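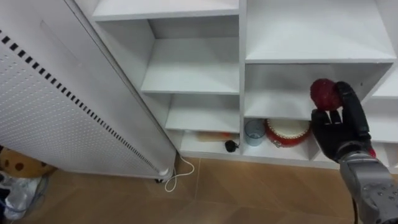

The shelves are in! If you've walked past the Grestero building on Dundard Street this month and wondered why there was so much hammering, well, now you know. The toy and oddments swap has finally got its own corner, with proper white shelving and everything, and I've been down twice already (three times, if you count the day I forgot my bag).

For anyone who missed the first round, the swap started in a couple of banana boxes under the coat pegs. You brought something small, you took something small, and if you got there after lunch you were left with jigsaw pieces and one roller skate. It was fun, but you had to kneel on a very cold floor to get at anything. Seung-woo Geum, who runs it, told me he'd been asking for shelves for ages and then Jastulis, the shopfitters by the roundabout, offered some boards left over from another job. He still had to find £245 for fixings, brackets and a van, and a cake sale in February took care of that.

The new unit is all white, with open cubbies in different sizes, and I must say the different sizes are the clever bit. Big ones for the things that never used to fit anywhere, low ones near the floor where the little ones can reach. A few of the cubbies are still standing empty, so if you have a clear-out planned, this would be a very good moment.

As for what's there so far, I have my favourites. There's a red and white drum sort of thing in one of the bottom cubbies, glossy red round the side with small gold-coloured fittings round the rim, and I can't for the life of me decide whether it's a toy drum or a pot with a lid. Seung-woo says he hasn't dared find out. I'd have it on my kitchen windowsill either way. Next to it is a clear glass cup with a thick base and just a hint of blue in it, the kind my gran kept for orange squash, and I'm half hoping it's still there when I go back.

Then there's the red ball. It's deep red and bumpy, small enough to sit between your thumb and fingertips, and it could pass for some sort of berry at first glance. My nephew wants it very badly. He has been told he must bring something to swap for it like everyone else, and he's currently weighing up which dinosaur he can live without. I'll report back.

Seung-woo has kept a tally since the banana box days and read it out to me from the back of a diary. The swap has moved 2,342 things so far, with 218 of those going in the past month alone. He'd have been happy with 1,000 in total when he started, so he's feeling rather pleased with himself, and so he should be!

The rules haven't changed much. Small things only, clean please, and nothing with a missing battery cover. Glass and china are fine this time, which they weren't before (the boxes got kicked a lot), but ask at the desk and someone will put them on the shelf for you. Books go next door to Lytvynenko's, where the café has had its own book shelf for years and doesn't want to lose it. Soft toys are a no for now. I did argue about that one, as I've got a carrier bag of rabbits at home, but there's nowhere to wash them and Seung-woo wouldn't budge.

You don't have to swap like for like either. I took in a biscuit tin and a pair of egg cups and came home with a yo-yo, and I've no regrets. If you've nothing to bring but spot something you love, there's a jar for coins, and whatever goes in it pays for the next lot of brackets. More shelving is on the cards if the jar fills up, probably along the wall by the radiator, although there's some disagreement over whether the noticeboard can be moved. (It can. It's on two hooks.)

One thing I'd like to see is labels. I spent a good ten minutes hunting for the marbles, which turned out to be in a sugar bowl, and the sugar bowl was up for swapping too, so I wasn't sure if I could tip them out. Seung-woo thinks labels would spoil the rummaging. We've agreed to try them on the lowest row and see how people get on.

The swap is open from ten in the morning until four, through the side door, as the front one sticks. There's a ramp at the side as well, and you can leave pushchairs just inside. Drop-offs are best before noon, when it's quieter and there's time to find a good spot for everything. Please don't leave bags outside overnight, as the last lot got rained on and a perfectly nice wooden train had to be dried out on the café radiator.

If you've got something bigger you're not sure about, pop in and ask before you lug it down the hill. A doll's house has already been promised for the largest cubby and it's being measured up this week. I gather the chimney may have to come off.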